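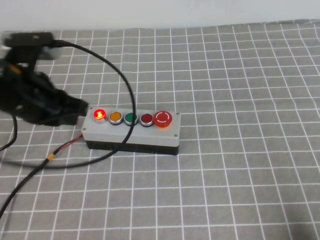
Push-button control box on a gridded tabletop.

Plestholm Municipal Noise Complaint Records

Version 7

Overview

This data set contains 500 records of noise complaints received by the town of Plestholm and its outlying district, Bindley. Each record corresponds to one complaint as logged by the receiving office. Records were transcribed from paper forms and are provided as a single comma-separated file with a header row.

The collection is intended for teaching and for small studies of local government. It is not a measure of how noisy either place is. Many residents never file a complaint, and a single resident may file several.

Contents

Each record has 10 fields: record number, district, month, hour received, source category, free-text summary, form type, action taken, closing month and transcriber note. The hour received is given on a 24-hour clock. A complaint logged at 11:40 p.m. therefore appears under hour 23.

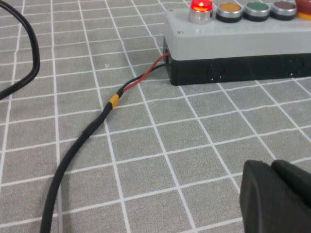
The source category was assigned by the receiving office at the time of the complaint and has been kept as written, except for corrections of spelling. Categories overlap in places. "Music" and "gathering" were used for the same kind of event by different offices, and users who compare the two districts should consider merging them.

Of the 500 records, 147 come from Bindley. The Bindley office used an older form until October, with no space for the action taken. On those forms the field is blank — a blank should not be read as "no action."

Privacy

Names, house numbers and telephone numbers were removed before transcription. Street names were replaced with a zone code. Free-text summaries were shortened where the wording could identify a household. Users must not attempt to link records to individuals or addresses.
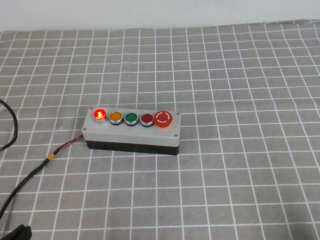
Prepared by the Records Editor, Fogh Archive Office

Known Issues

Closing months are missing for complaints that were passed to another agency. Some summaries end abruptly where the original form was torn or stained. Hour values of 0 include both true midnight entries and entries for which no time was written. The transcriber note separates these cases in version 7 but not in earlier versions.

License and Use

The file may be copied and adapted for noncommercial purposes with credit to the Fogh Archive Office. Corrections should quote the record number and may be sent to the Illitz reading room, where the original forms are held and can be viewed by appointment.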